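Washing and folding red cloths without spoiling the rest of the wash

A strong red is the colour most likely to run, and brushed cotton is worse than a plain weave because the raised surface holds on to loose dye. Wash a new red cloth on its own for the first 4 washes. Use cold water, a short cycle and a liquid detergent. Powder can leave pale streaks in the nap if it doesn't dissolve.

To test whether a cloth is still losing colour, damp a corner, press it between two pieces of white kitchen paper and leave it under a heavy book for an hour. If the paper comes up pink, keep it out of the mixed wash.

Felt is different. Wool felt shouldn't go in the machine at all. Sponge it with cool water, blot with a towel and dry it flat.
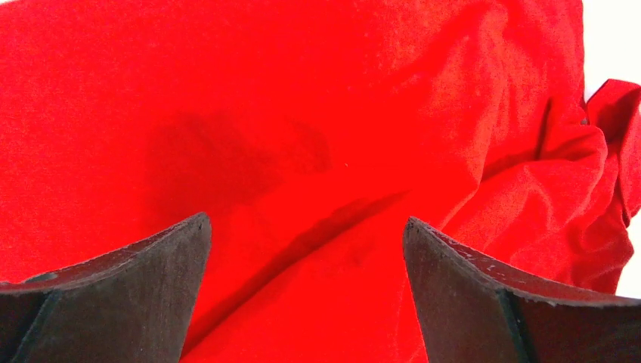 Before folding, spread the cloth out and smooth it from the middle towards the edges with the flat of your hand. Work the thick creases out first and leave the small ones. Go over it with a lint roller or a dry clothes brush, always in one direction. Bits of pale fluff show up badly on red and are much harder to get off once they have been pressed in.

Feel any darker patch with the back of your hand before you put the cloth away. If it is at all damp, hang it over a door until evening. Damp cloth folded into a drawer will smell within a few days and may mark whatever is underneath.

Iron brushed cotton on the wrong side, on a medium setting. Fold in thirds, and change where the folds fall each time so the colour doesn't wear into lines. For table cloths that only come out in December, roll them round a cardboard tube with a layer of white tissue.

Yutong Wan

Related tips
Getting candle wax out of a tablecloth
Storing wool blankets over the summer
How to clean a lint roller
Drying clothes indoors in winter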